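Notes > Laboratory Practice > Bench Work with Two-Arm Systems

I have been asked to set out in writing the bench rules we adopted in October for two-arm handling of fragile goods. They are my own summary. The approved text is held by Hernán Quispe at the Arnley site, and where the two differ, his version applies.

The rules cover any trial in which an arm handles an item that breaks, leaks or bruises. Eggs are the usual test item, and most of the wording was drafted with them in mind.

Rule 7 concerns the idle arm. When only one arm is working, the other shall be held clear of the surface with its gripper open. It shall not be parked over the carton or over any loose item.

Rule 10 concerns the person attending. One trained person shall remain standing within reach of the bench for the whole trial, in closed shoes. Conversation is permitted - reading is not.
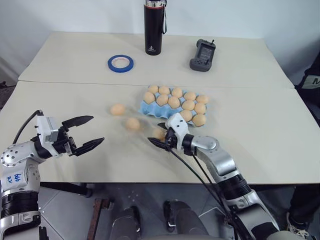
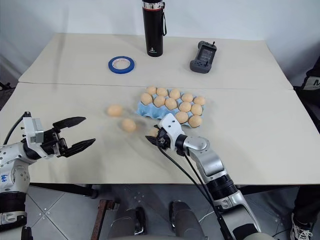 Egg handling at the joined tables, right arm at work in both views.

The rule on personal items drew the most comment at review. The draft from Prastham would have banned them from the bench entirely. We settled on a softer rule: bottles, tape and handheld controllers may stay on the rear table, provided they are outside the working area and are not moved during a trial. I would still prefer a separate shelf.

Floors are to be swept before the first trial of the day. Table seams are to be checked by hand for any step between the two surfaces, and the result entered in the log.

A broken egg ends the trial. The arms are stopped, the surface is wiped and dried, and the attempt is recorded as a failure whatever the cause. Comments on the wording may be sent to me before the next review.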